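Work and Automation -- Unit 4 Notes
What Changes for the People at the Bench

Welcome back, everyone. Last time we talked about the big picture, and I promised that this time we would get down to the level of one bench and one pair of hands. Please have your reading on the Furkside plant with you, because I will keep going back to it.

4.1 The job before

Furkside packs and tests small electrical goods for Munro, and for years the testing bench in Pudville was staffed entirely by people. A tester picked up a plug, pushed it into a socket, watched for the light, pulled it out again and reached for the next one. The plant had 134 people on its books at the time, and 30 of them worked at that bench. On a good shift they got through nearly 3,000 units. If you have ever done work like this (I did two summers of it, and my wrists still remember), you know that the hands learn things the head never quite puts into words -- how far to tilt the plug, when to stop pushing and wiggle a little.

4.2 Teaching by doing

When the plant brought in the Skevach system, management first assumed that engineers would write out the motions. That went slowly. What they settled on was asking the testers to do the task with hand-held grippers, so that the movements could be recorded and used to train the arms. The grippers have jaws much like the ones on the robot, and a person wearing them has to give up the fine feeling in the fingertips. Several testers told the interviewers it was like learning to eat with someone else's hands!

Notice what kind of work this is. It is still manual work, and it is tiring, but the thing being made is the recording. The old job description didn't cover it, and for the first few months neither did the pay scale. The reading spends a good 80 pages on that dispute. You don't need all the details, but do know how the grade was finally set.

4.3 Points to bring to discussion

Who should own a recorded skill -- the worker, the plant, or the firm that sells the system?
The older testers were faster on the bench but slower with the grippers. How should a fair pay grade treat that?
Some testers moved on to checking recordings at a screen. Is that a step up? Ask yourself who gets to say so.

For next time, read the chapter on shift patterns and jot down half a page on one job you know well and which parts of it you would find hard to show.

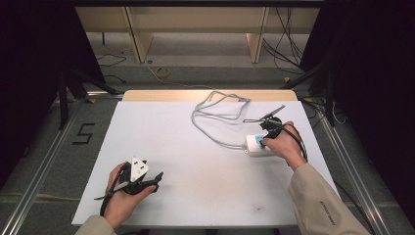
Fig. 4.1. Plug and power strip task with two hand-held grippers.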